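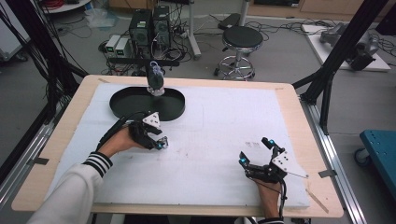 Arnulfo Escobar says the wire ones are the puzzles that end friendships, and he wants to know why anybody would start a gallery with those when there are so many nice wooden boxes in the world. Fair question, Arnulfo! My answer is that I love them. Two bits of bent metal, no instructions, no batteries, and an evening is gone before you've looked up once.

This page is for the Prorkach shelf, the part of my collection given over to disentanglement puzzles, the kind you take apart and then (much harder) put back together. There are 161 of them now. I began with a set of 8 from a toy store in Verkidley that cost me less than lunch, and I've been hopelessly hooked ever since. Click through, stay as long as you like, and please write in if you know the old names for any of these, as the labels on mine are mostly my own guesses.

A few words on looking at them. Bent wire is wonderful on a plain white surface, where every curve shows up and you can follow a loop with your eye all the way round. Try that before you pick one up. I do it with every new arrival, and I still get fooled by the simple ones more than by the big tangled monsters. My slowest solve was a two-piece from the Plemdale swap meet in September, 50 minutes of muttering, and I was thrilled with every one of them!
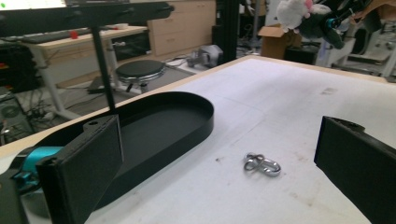 Two bent wire loops, still linked. Look at the lovely hook on the right-hand one.

If you're new to these, go slowly and never force the metal. A loop that has been pried open even a little is spoiled for the next person. Turn one piece over, let it hang, see where it wants to slide.

Next up: horseshoes and rings, then the Acuña puzzles, with string.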